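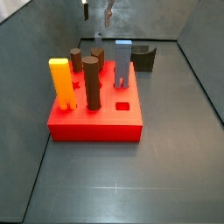
## Workshop tips from the Skilholm robot club

These are notes for members who prepare the peg task for the Hostley competition. I wrote them after our last practice, so please forgive that they are not in perfect order.

**Making the block.** Drill the round holes first and cut the square ones after. The star is the difficult one. Cut it a little too small, then open it with a fine needle file, two or three strokes on each side, and try the peg again. If you file until it feels easy by hand, it is already too loose.

**Pegs with two legs.** Sand between the legs also, not only outside. A small rough place there stops the peg half way, and the students think their program is wrong. I use 400 grit paper folded over an old ruler.

**Colour.** Bright paint on the block and different colours on the pegs help the younger ones very much when they talk to each other. "Take the blue one" is quicker than "take the one at the back". Leave paint to dry overnight. Do not paint inside the holes.

**Setting the gripper.** Start at 40 per cent speed. When the arm has done the cylinder well, go to 60, and only then to 70. Always go up high before you move sideways, higher than the tallest peg which is standing. Last October the Soveck team forgot this and they lost a whole round.

**Cleaning.** Wipe the fingers with a cloth and a drop of washing-up liquid in warm water. Dry them well. Keep oil away from them, also from the cloth.

**Storing.** An egg box is good for small pieces. Long pegs we keep in a cutlery tray, with a piece of felt under them. Write the club name under every piece, for after the competition everything gets mixed on the tables.

If a peg is lost, tell me before you make a new one. I have spare ones from the Tamayo kit in the drawer under the vice.

Efthymia Vrettos, 28 May 2025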